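Home network tips: keeping your router log readable

By Marijke Stevens

Print this page | E-mail this page

Most home routers keep a log, and most people open it once, see a wall of grey text and close it again. A few small changes make it worth reading.

Set the clock first. A router that has lost its time server will stamp every entry with the year it left the factory, and you can't match anything up after that. Pick your own time zone and check it again when daylight saving changes.

Give your devices names. My Dinley router lists everything by hardware address until you type something in. I went round the house with the list and labelled the printer, the TV and both phones. It took an evening, mostly because of the printer.

Turn off the chatter. Address renewals made up more than 304 lines a day on ours. Untick those and keep failed logins, new devices and settings changes. 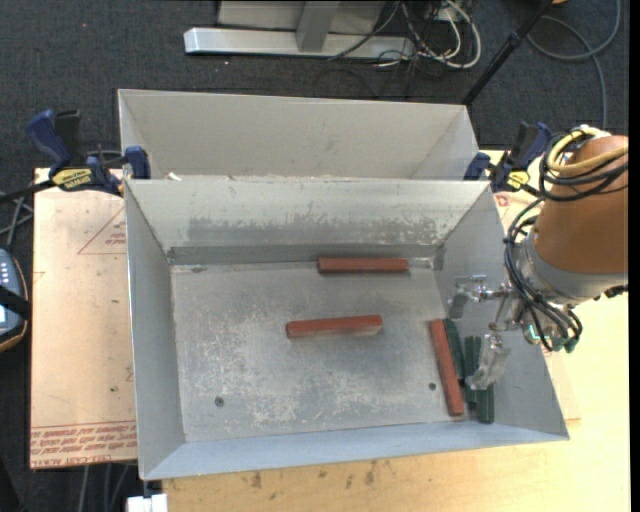 Send the log somewhere else if you can. The router only holds so much and wipes the lot at a restart. I run Clireo on an old laptop in the study and it collects the entries overnight. Keep 40 days' worth and let the rest go.

Failed logins from outside mean remote administration is switched on. Switch it off, then change the admin password anyway. Use at least four unrelated words and write them in a notebook you keep at home.

If a strange device turns up, don't block it straight away. Check the kitchen first. Our mystery visitor in February was a Fuvo smart plug I'd set up and forgotten.

Ten minutes a month is plenty for reading through it. I do mine at 8 am with a cup of tea.

Print this page | E-mail this page

Related tips
Setting up a guest network for visitors
Where to put a second access point
Backing up your Radonjić modem settings
Old laptops: what they're still good for
Labelling cables behind the desk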